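Subject: Re: [grippers] Drada fingers against the old parallel pair

On Feb 29, 2020, the list member at Workeo wrote:

> We are thinking of moving our kitchen bench over to the Drada fingers. Before we order, has anyone run them next to the Cletent pair on the same arm? I care mostly about slim things in narrow openings, and about what you did with the cables. Our loom snags on everything behind the counter.

Yes, we have run both on one arm, with the same controller and the same speed limits. We logged 106 tries with the Cletent pair and 62 with the Drada fingers, so don't read too much into small differences.

On open items such as fruit on a plate or a drinks can, I couldn't separate them. Either will do. The toaster slot is where they part. The Cletent fingers are thicker at the tip and want to come in dead straight, and if the wrist is a few degrees out they touch the metal rim and the controller stops on force. The Drada ones put up with a worse angle.

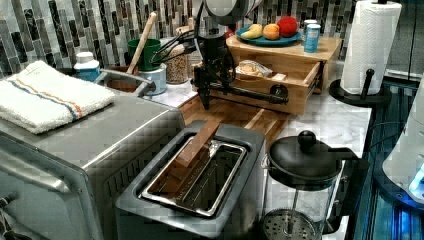 *Gripper over the board, with the wooden piece standing in the toaster slot. Cables are looped out at upper left.*

On cables: we tried taping them tight to the arm first and lost wrist travel. A loose loop works better for us, but it needs room at the back. Keep tall utensils well over to one side, or take them out for the long runs.

Glass is still a nuisance for the depth camera. The French press comes back with holes in it whichever gripper is fitted, and we had to mark a keep-out box by hand — 50 mm clear on every side. The Doãn plugin has a setting for this, but I haven't got it to hold after a restart.

Two things to check before ordering. The Drada mounting plate has a different bolt pattern, so ask for the adaptor. And redo your tool offset after fitting it; ours was out by enough to miss the drawer knob.

I can send the logs if they're any use. The file has 1,092 rows, most of them retries.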